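# The Salt Road to Padilla

Seidu Owusu began his book with a bill. It was folded inside a ledger at the back of a customs house in Padilla, and it listed 468 barrels of salted herring, landed in September and paid for in sugar. The fish had come from Samska, a cold-water port on the other side of the ocean. He wanted to know who ate it.

The answer took him six years. *Barrel Fish* is a history of cheap preserved food and the people who lived on it: dock workers, sailors, plantation hands, and the cooks who had to make it taste of something. It runs to 400 pages, and very little of it concerns kings or treaties.

Owusu works from small papers. He reads port books, ration lists and letters home. One chapter follows a ship's cook who wrote to his sister about soaking herring overnight in three changes of water, then frying it with green plantain. Another is built on a court case over a shipment that arrived spoiled. The merchant blamed the salt, the cooper blamed the merchant, and the barrels were sold anyway at half price.

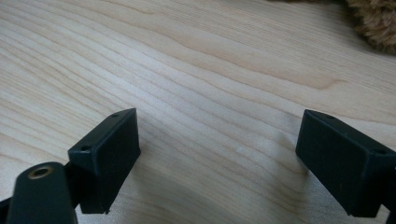
The middle chapters are slower. Owusu has indexed 2823 separate cargoes, and at times he seems unwilling to leave any of them out. Readers who don't care about the price of barrel staves can skip ahead to Inavik, where the salting stations were, and where the writing picks up again. He is good on the work itself – the early starts, the split hands, the women paid by the tub.

Samuele Russo, who edited the book for Nullico, cut the first draft by a third. "He had a whole chapter on hoops," Russo says. "I kept two pages of it. They're good pages."

There are recipes at the end, taken from household notebooks and tested in Owusu's own kitchen. The herring and pepper stew is simple and very salty. He suggests eating it with boiled yam and not much else.

He is now working on dried peas. The ledgers in Samska mention them on almost every page, usually in the margin, and usually as a complaint.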